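Tolerance

The drift showed up at channel 17 on the second night of the soak test, and Renji Morikawa logged it as thermal before he went to get coffee.

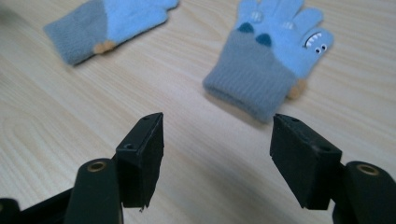

When he came back it had not settled. The array sat in its saline bath at body temperature, sixty-four contacts on four shanks, and sixty-three of them read flat. Channel 17 was climbing by a microvolt every few minutes. He changed the entry from "thermal" to "unassigned" and put his initials next to the change, as the procedure required.

Stestance had bought the lab at Brukberg for its clean room and kept the staff because the staff knew where the leaks were. Renji had been there through both owners. He had built the bath himself out of a fish tank heater and a controller that cost more than his car.

"Is it the connector?" said Hefin Sayce, from the door. He had his coat on already.

"I reseated the connector."

"Is it the amplifier?"

"I swapped the amplifier board at ten past one. It followed the contact."

Hefin took his coat off and hung it on the nitrogen cylinder, where it was not supposed to go. He pulled the second stool over and read the log from the top. He read slowly. The last line of the header gave the run number, 692, and the date it was due at the customer, 20 Jan 2025, which left them four days.

"Pull the impedance," he said.

Renji ran the sweep. It took 183 seconds, and neither of them spoke while the bar moved across. At one kilohertz the contact was where it should be. At 10 hertz it was low by a third.

"Coating's lifting," Hefin said.

"Then it would go the other way."

"Depends what's getting in under it."

Renji considered that. The coating was a Kuroda process, licensed, and the license came with a binder that described every step except the one where the parts were rinsed. The rinse was covered by a sentence: rinse until clear. Toshiko Ichikawa, who had run the line before her retirement in March, rinsed for as long as it took her to drink a cup of tea. Her replacement, Rui Macedo, had written to Kuroda for a number and had been sent the same sentence again.

"Who did this lot?" Hefin said.

"Rui."

"How long did he rinse?"

Renji turned up the traveler. In the box for rinse time, Rui had written "until clear" and the initials R.M., which were also Renji's initials. He had pointed this out to quality twice.

They called Toshiko at seven, when she could be expected to be awake. She had been awake since five. Renji put the phone on the bench and described the slope, the sweep and the temperature record. She asked which shank. He told her it was the second from the left, looking at the back.

"Near the bond pads?"

"Yes. The first contact up."

"There is a corner there," she said. "The water does not go round it by itself. You have to tip the carrier."

"It's not in the binder," Hefin said.

"No. I tipped it to reach the sugar."

Renji wrote this down. He crossed out the last three words, then wrote them in again above the line.

After the call Hefin drafted the notice to the customer at Prilham. It gave the run number, the channel and a delay of nine days, and it called the cause residual process chemistry at a geometric feature. He asked Renji whether that was accurate. Renji said it was accurate as far as it went.

Rui came in at eight and was shown the trace. He looked at it for a while, then took an empty carrier from the rack, filled a tray at the sink and lowered the carrier in. He tilted it a few degrees to the left. A bubble came out of the corner and went up.

"How far over?" he said.

"Far enough to reach the sugar," said Hefin.

Rui went to find a protractor. Renji sat down at the bath again. Channel 17 had gained another forty microvolts – almost linear now – and he entered the reading, the time and both his initials, and under them, in smaller letters, his full name.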